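Te Moana 邮件列表 · 桌面与文具
日期：31/12/2020
发件人：列表成员（Zolla 办公区）
打印本页 | 用电子邮件转发

各位好：

年底了还来打扰大家，先道个歉。上封信里有位朋友这样问：

> 我桌上的笔、便利贴和夹子总是混成一堆。
> 十一月买过一个 Hetow 的抽屉盒，太深，
> 小东西一沉底就找不着了。你们用网格的还是
> 实心的？剪刀又放哪里？

我前后换过好几种收纳盒，现在劝人都劝网格的，灰落不住，拿到水龙头下一冲就行（记得擦干再放回桌上，我那张木桌就吃过亏，留了一圈印子，到现在还心疼呢）。
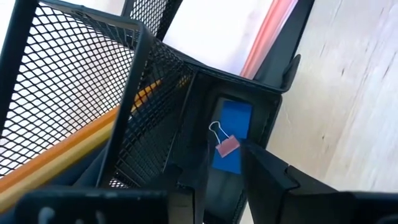
便利贴最好有自己的一格，别跟笔挤在一起，不然纸角三天就卷了。夹子我也不另外找盒子装，像那只粉色的小长尾夹，直接夹在蓝色便利贴上，要用的时候顺手一捏就下来，撕下来的几张纸也正好有东西夹着。

剪刀的事我犹豫过很久。图省事的时候，我就往收纳盒上面一横，铅笔也跟着搁上去，看着不大讲究，可找起来真快！ 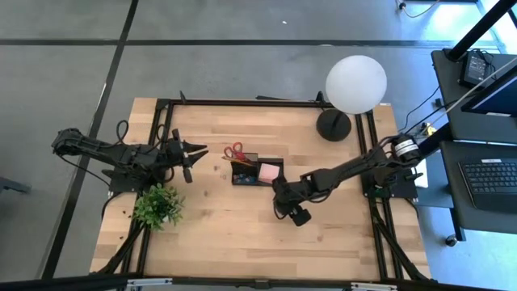 红柄剪刀横搁在收纳盒上，左下角是那盆绿植。

说到绿植，桌上有一盆，心情会好很多，只是浇水要克制，叶子也别让它伸到本子上去。灯我喜欢圆球罩的，光软，晚上写字不刺眼。还有，桌子尽量靠近窗户，白天能省下不少开灯的工夫，抬头也有个远处可看，眼睛舒服些。
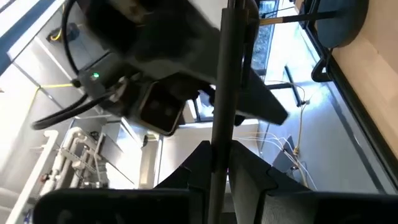

蓝色窗框在左上角，另一扇窄窗外看得到楼房。

再说尺寸。那位朋友若还想买 Korex 的大号，我劝您先量量桌子，笔筒太高会挡手，旁边的矮格倒是越宽越好用。便利贴呢，我一口气囤了10本，现在想想实在没有必要， 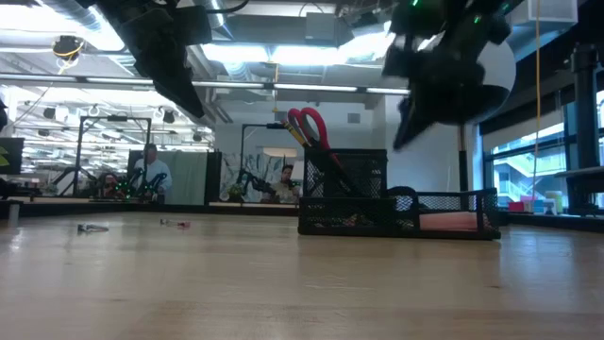 放久了背胶发干，贴上去没一会儿就往下掉，只好拿来当草稿纸。所以还是用完再买，抽屉里留一本备着就够了。回形针也是同样的道理，我到现在还没用完前年那一盒。

哪位有好用的橡皮也请推荐一下，我那块越擦越黑。祝大家新年平安，桌面清爽！

联系列表管理员 | © Te Moana 邮件列表 | 返回顶部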